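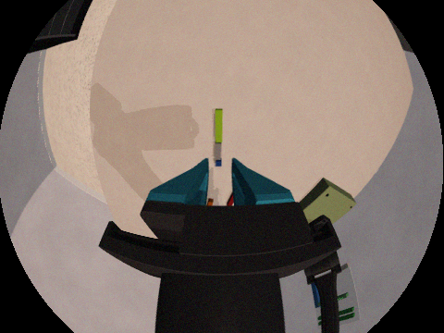 Last changed: Saturday, May 23, 2020

Trikari germination log

README for the windowsill and shed seed trials. Covers the cleaned table, the raw sheets and the notes file. Written fast, will tidy when the tomatoes are out of the house.

What's in it

trikari_clean.csv, 2678 rows, one row per tray cell
trikari_raw.csv, 2933 rows, as typed from the paper sheets, mistakes and all
notes.txt, free text, by tray
varieties.csv, names and where the seed came from

Use the clean file unless you want to check my cleaning. Raw has doubles, two people typed the same sheets in January and neither knew. Doubles are out of clean. Also out: cells with no sowing date, cells where the label washed off, and everything from the tray that got knocked off the shed shelf.

Who

Annelore Hollmann, sowing and most of the daily checks. Yi-chun Wan, the shed trays. King-fai Sin typed up the paper sheets and wrote the first cleaning script. Hamidreza Najafi did peppers, only peppers, very good peppers. I (Chia-jung Mak) look after the files now so bug me if something's off.

Columns

tray: tray code, W for windowsill, S for shed
cell: row letter plus column number, A1 is nearest the label end
variety: matches varieties.csv
sown: date the seed went in
depth_mm: how deep, to the nearest whole mm. Blank = surface sown
soaked: y or n, overnight in tap water
mix: compost used, see below
up: date the first bit of green showed. Blank = never came up
true_leaf: date of first true leaf. Lots of blanks, we got lazy
fate: potted, thinned, died, eaten, unknown
checker: initials

"Eaten" is slugs unless notes.txt says mouse.

Dates in clean are all year-month-day. In raw they are whatever the person felt like that morning. Hamidreza writes day first, Annelore writes month first, King-fai sorted it out by checker initials and then by hand. A few early-month ones could still be flipped. If you see something that sprouted before it was sown thats the reason, please tell me the tray and cell.

Compost mixes

Plain: shop seed compost, sieved, nothing added
Dreltix: the Dreltix seed mix, straight from the bag
Half: half plain, half leaf mold from Yi-chun's heap
Old: last year's tomato pots, sifted. Bad idea, kept for the record

Not randomized. The good spots on the windowsill mostly went to peppers and the shed got whatever was left. So don't compare mixes across W and S trays, compare inside a tray. Even then the cells near the glass run cooler at night. We have temperatures for the shed (in notes.txt, morning reading, one thermometer) and none at all for the windowsill.

Varieties

Mostly tomatoes, peppers, lettuce, leeks. Some flowers. "Pintér" is a long yellow pepper saved by a neighbor, no catalog name that we could find. "Skikach" is a bean, same story. Both were entered under several spellings in raw, merged in clean. If you have either one under a different name I'd love to know.

Around 500 cells are lettuce, so any overall average is pulled hard by lettuce. It comes up fast and makes everything look good. Split by crop first. 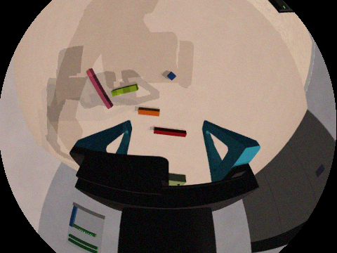

How long did you wait before giving up on a cell?
Until the rest of the tray was potted on, or the compost was needed for something else. Peppers got the longest wait. There was no fixed cutoff, so a blank in "up" can mean a long wait or a fairly short one. Check the last date for that tray in notes.txt.

Known problems

- Weekend checks got skipped in the shed. "Up" dates there bunch on Mondays, it's us and not the seeds.
- 10 cells have two seeds that both came up. Only the first is logged.
- Tray S4 was relabled halfway. Old label kept in notes.
- Leek true_leaf dates are guesswork, none of us agreed on what counted.
- Depth was measured with a pencil mark for most of the run. Treat as rough.

Cleaning, short version

Drop doubles (same tray, cell, sown). Fix dates. Merge spellings. Drop rows with no sown date. Lowercase fate. Anything I changed by hand has an h in the last column of clean.

Use

Free to use for whatever, home or classroom. Say it came from the Trikari log if you publish. Don't use it to rate seed companies please, the seed was all different ages and some of it lived in a kitchen drawer.

To do

Add bean sheets from the back of the folder. Ask Yi-chun about the missing S trays. Work out what "P2 ok??" means in the raw notes.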